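Features | Kitchen & Table

The Tea Drawer Problem

Rosaura Mosquera keeps her tea in eleven places. There is a tin by the stove, a shoebox on top of the refrigerator, two coffee mugs full of sachets, a bread bag, and the drawer under the counter where the rest of it ended up over the years. She moved into her apartment in May and packed the drawer by tipping it into a suitcase.

She is not unusual. Small paper packages are the hardest thing in a kitchen to keep in order. Cans stack and jars stand up. A paper sachet slides behind the next one, gets bent, loses its label and stays there until somebody cleans.

I spent a few weeks visiting people who had decided to deal with it. Most of them began at the sink, where there is usually a stretch of clear counter and good light. Eliseo Bautista, who ran the kitchen at a small guesthouse called Nallier before he retired, told me he empties everything out next to the basin and picks it up one piece at a time. He wipes the counter first and dries it twice. Paper that touches a damp counter is finished, he said, and tea picks up the smell of whatever was there before.

His rule is to hold each packet upright and look at the top edge. If the fold is still tight, it stays. If it has come open, he smells it, and it either goes into a jar that day or gets thrown out. He doesn't read dates. "The date was printed before it met my kitchen," he said.
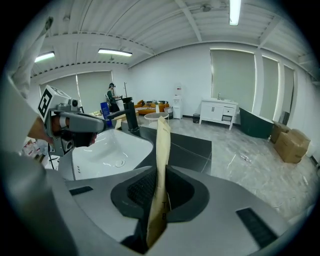
Plain paper packets are the ones people get wrong most often. A foil sachet holds up fairly well in a warm room. Uncoated paper lets air through, and the tea inside goes flat much sooner. Joris Aerts, who blends and packs for a shop called Stitico, folds the top of every paper packet over twice and puts a clothespin on it. He has tried the fancier clips and went back to clothespins. His other advice is to write on the packet before you fill it, low down, where the fold won't hide it.

The second mistake is height. Tall, narrow packets get laid flat in a drawer and the ones underneath are forgotten. Stood on end in a shallow box, they can be flipped through like file cards. Mosquera used the bottom half of a boot box. Aerts uses a loaf pan.

The sink has its own problems. Steam rises, and a tall faucet splashes farther than a low one. Bautista keeps nothing made of paper within arm's reach of the basin once the sorting is done. Jairo Montoya, a neighbor of Mosquera's who helped her with the shoebox, lost a whole row of chamomile to a dish rack that dripped backward.

Mosquera finished on 26th January. She had 231 packets when she started and kept 53 of them, mostly mint and a black tea her sister sends. They fit in the boot box with room left for sugar. The mugs are back on their hooks. She still has the bread bag, which she says is for the ones she hasn't decided about.

We use cookies to remember your reading preferences. Accept | Manage settings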